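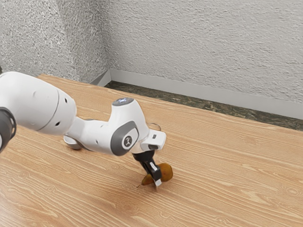 Storing winter pears: chill first, or straight to the shelf?

Flallance Orchard Board > Harvest and Storage

tanon_row
Posted 2019-06-14

Planning ahead for fall. Last year I put two bins of European pears straight into the cellar at 50 F and most went brown at the core before they softened. A neighbor says they need a cold period first. The orchard handouts I have disagree on how long. What is the minimum chill for a winter variety, and does it matter if the fruit was picked late?

Fawzy
Member, 2859 posts

It matters. Winter types want 30 to 32 F for three to eight weeks depending on variety, then 65 to 70 F to finish. Your cellar was too warm to hold them and too cool to ripen them evenly. Core breakdown at 50 F usually means the fruit was picked too mature to begin with. Check firmness with a penetrometer before you pick, and stop going by skin color.

filton_graft
Member, 540 posts

Disagree on the penetrometer for a home grower. A decent one costs more than the crop from two trees. Lift the pear to horizontal. If the stem parts cleanly from the spur, pick. I have done it that way for years and lose very few.
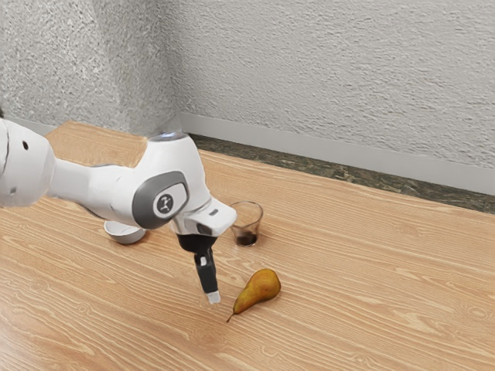 Fawzy
Member, 2859 posts

The lift test tells you the abscission layer has formed. It does not tell you flesh firmness, and on some varieties the two are a week apart. Once the fruit is out of the cold, how you set it down also counts. I finish mine on a wood surface, each pear lying on its side like the yellow one in the picture, with space between fruits. Standing them upright puts the load on the calyx end, and that is where I used to find soft spots. Check the neck daily with light thumb pressure.

filton_graft
Member, 540 posts

Side or upright makes no difference in my experience. A pear on its side has a pressure point too – it is just on the cheek, where you see it sooner. Newspaper under them does more than the orientation does.

Idun Fagerlund
Moderator

Both of you are talking about the last five days. The original question was chill time. I kept a log for a batch of 100 winter pears, all from one tree, split between a fridge at 31 F and an unheated shed that ran 38 to 44 F. The fridge half ripened evenly after 30 days of cold. The shed half was uneven and I was still sorting it in January. Late-picked fruit needed less cold but also kept for less time.

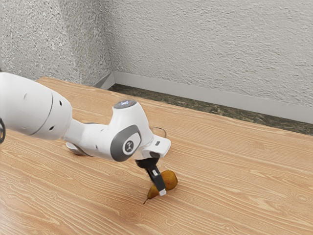
Yellow-brown pear, on its side.

tanon_row

Thanks. Is skin color any use at all by the finishing stage?

Fawzy
Member, 2859 posts

Some, if the variety turns. Russeted ones barely change. Use the neck.

filton_graft
Member, 540 posts

Agreed on the neck. Still not buying a penetrometer.

Idun Fagerlund
Moderator

tanon_row, post the variety names and your fridge temperature when you have them. Measure it in a glass of water on the shelf – the dial is not reliable.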